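Stop grading the demo

Saturday, February 10, 2018

Wrote most of this on the bus back from Plirnside so forgive the shape of it.

Our robotics club at Iltthorpe has 9 kids this year and one project, the kitchen one. Every January somebody asks me when the kitchen robot will be ready to show. Parents, the front office, once a guy delivering paper. Ready to show. As if that's the point of having it.

My opinion, and I've had it for a while: student robotics is being wrecked by demo day. Not by money, although sure, money. We spent $748 on the whole year so far and a good piece of that went to cables and a second power supply. Demo day is worse. Demo day means three minutes in front of a table of judges, one run, maybe two if the first one jams and they're feeling kind. So what do kids do? They tape the floor. They tape the table. They find the one position where the thing works and they never move it again, and for six weeks nobody learns a thing except where the tape goes.

I've watched teams at the Plirnside meet do this with really beautiful machines. Ask them to slide the target over two inches and you get a look like you kicked the dog.

The kitchen project is slow and it's boring and I would defend it to anyone. The task list is dull on purpose. Knob. Lid. Pot. Cooktop. Put the lid somewhere, pick it up again, do it with the pot turned. A lid is a great teacher. It's round, it's slippery, it's see-through so the vision code hates it, and the only decent place to hold it is a little knob in the middle.

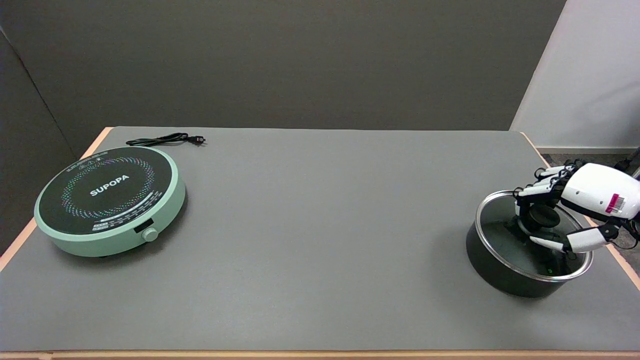

Kashindye's coach told me over lunch that all this is fine for a club with no trophy case to fill, but that her kids need a deadline or they don't finish anything, and a judged run is the only deadline they beleive in. She's not wrong about deadlines. I went home annoyed about it for two days. Her team does finish things. Mine has a shared folder called FINAL that has been open since the fall.

So okay, keep a deadline. Change what's due. Make it a logbook. Make it 61 attempts with the pot wherever a judge feels like putting it, and a page on why the bad ones went bad. Grade the page. We tried a small version last month, 8 tries each, and the best writeup in the room came from a pair who got the lid up exactly once -- they had worked out that their fingers were closing before the wrist was done turning, and they could say how they knew. Under Plirnside rules that pair goes home with nothing.

People tell me employers want results. Maybe. The one outfit near us that takes interns, Allotik, asked our seniors what they'd broken and how they found it. Didn't ask about ribbons.

And it's more fair, which I should of put first. Demo day rewards whoever has a garage and a parent who solders. A logbook you can do with shared gear on a weeknight, taking turns.

I don't expect the meet to change by spring. I did send them a letter. We're going anyway, no tape.

Comments (4)

plirnside_dad
Judged this meet twice. We'd love to read logbooks. Who's reading them, with that many teams and one afternoon? Serious question.

Marnie T.
My daughter quit a team over the tape thing. Exactly the tape thing. Thank you for this

gearhead44
Disagree. Pressure is part of engineering. You can do the logbook AND the run, why pick

oldshopteacher
should HAVE put first. Otherwise an A.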